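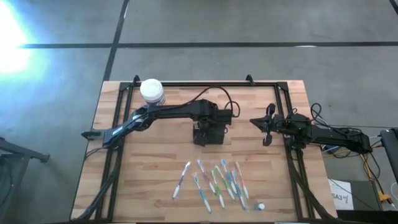 The two-arm bench at Grullar, with toothbrushes on the tabletop.

Arm kept moving after stop, technician says

May 29, 2018

The technician had her right hand over the table when the second arm started to move. She had just pressed the hold button and was reaching in to straighten a toothbrush that had rolled against another one. The left arm had stopped. The right arm had not.

"I heard it before I saw it," she said. "It's a small noise, the joints winding up. I pulled back and the gripper closed on the sleeve of my sweatshirt."

She was not hurt. The sleeve tore when she pulled, and she hit the emergency stop with her other hand. Grullar shut the bench down that afternoon and kept it down for 34 days.

The technician agreed to talk on the condition that her name not be used. She still works on the bench, where the arms practice picking up household items and handing them from one side to the other. Toothbrushes have been the main job since the winter. They are thin, they lie at odd angles, and the bristle end drags if the gripper picks them up too low.

"People think it's an easy object," she said. "The handle has a curve in it and every brand has a different curve. You spend a lot of time resetting. You hold the arms, you reach in, you lay them out again, you go."

All that reaching is what put her hand there. The written procedure called for the emergency stop before anyone crossed the rail. In practice, she said, the people on the bench used the hold button, as the emergency stop cut motor power and the arms then had to be homed again.

"Homing takes a few minutes if it goes well. If a cable catches on a joint you do it twice. So we used hold. I'm not going to say I didn't know the rule. I trained other people on that rule."

The hold button is part of Jostura, the control software on the bench. It sends a message to each arm telling it to finish nothing and stay where it is. According to the technician, the log shows the message leaving Jostura on run 2813 and the left arm confirming it. There is no confirmation from the right arm. Jostura turned the button on the screen amber anyway, the color that everyone on the bench read as stopped.

"Amber meant the message was sent," she said. "We all thought amber meant it was received. It doesn't say that anywhere in the manual, we just thought it."

The right arm had lost its connection for a moment and then picked it up again. When it came back it carried on with the last motion it had been given, a move toward the middle of the table. The connector at the base was later found to be seated only part of the way in. She thinks it had worked loose as the cable bundle flexed.

"The cables on that side hang off the table and they get moved around. Somebody sweeps, somebody moves a case. I had pushed it back in myself once, back in August, and I didn't write it up. I should have."

Asked whether the arms were strong enough to do real harm, she took some time to answer.

"They're not big. It would hurt. If it had been a finger between the two jaws, I think I'd have broken it. The force limit was set high because the brushes were slipping out. That was a Stolteo setting and we changed it for good reasons, but we changed it without looking at what else it did."

Stolteo makes the grippers. She said the limit has since been lowered, and the jaws now have a softer pad to make up for the lost grip. The brushes slip more than they did before. She described that as annoying and said she would take it.

The other changes are mostly plain ones. The connectors on both arms have locking collars. Hold now stays red on the screen until both arms have answered, and if either one fails to answer within 2 seconds, power to both is cut. An arm that drops its connection throws away its last motion and waits.

A key switch was also added at the table. Turning it to the reach-in position opens the motor circuit directly, with no software involved, and the key comes out only in that position. Whoever is reaching in keeps it in a pocket. The engineers at the Akinola site, where Grullar has a similar bench, asked for the same switch.

She said they ran 618 test holds with the cable pulled at different points before anyone was allowed to reach over the rail again. The first batch turned up one more problem, a case where the right arm answered the hold and then drifted down slowly under its own weight. That was traced to a brake setting and fixed.

"I was glad it came up then," she said. "I was also kind of mad, because that one had probably been there the whole time."

Her first week back she used the emergency stop for everything and lost a good part of each day to homing. She has gone over to the key now. She also stands on the other side of the table from where she used to, and wears short sleeves.

The torn sweatshirt went in a bag with the incident report. She has asked for it back and has been told it needs to stay with the file until the report is closed.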